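Wie lernt ein Computer, ein Bett zu machen?

Ein Roboter hat Motoren und Gelenke. Was er damit tun soll, sagt ihm die Software. Sie muss zuerst erkennen, was vor ihr liegt. Bei einem Würfel ist das leicht, denn er sieht immer gleich aus. Eine Decke hat jedes Mal andere Falten.

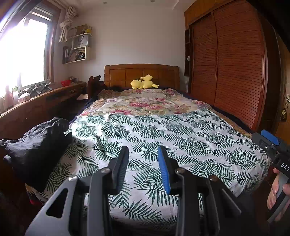 Greifer mit offenen Fingern über einer Decke mit Blättermuster.

Das Programm Sakum teilt jedes Kamerabild in Flächen ein: Decke, Kissen, Tasche, Wand. Das macht es 25 Mal in der Sekunde. Blumen und Blätter auf dem Stoff sind schwierig. Das Programm muss lernen, dass eine gedruckte Blüte kein Ding ist, das man greifen kann. 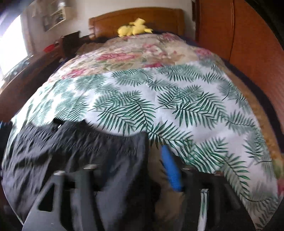
Clivaritz

Danach kommt die Planung. Die Software sucht eine Stelle, an der die Finger den Stoff fassen können, zum Beispiel eine Falte. Sie berechnet 5 mögliche Wege dorthin und nimmt den kürzesten, bei dem nichts im Weg ist. Zum Schluss steuert sie die Finger. Rutscht der Stoff weg, schaut sie neu hin und plant noch einmal.

Wörter zum Merken
Wahrnehmung: erkennen, was da ist
Planung: den Weg aussuchen
Steuerung: die Bewegung ausführen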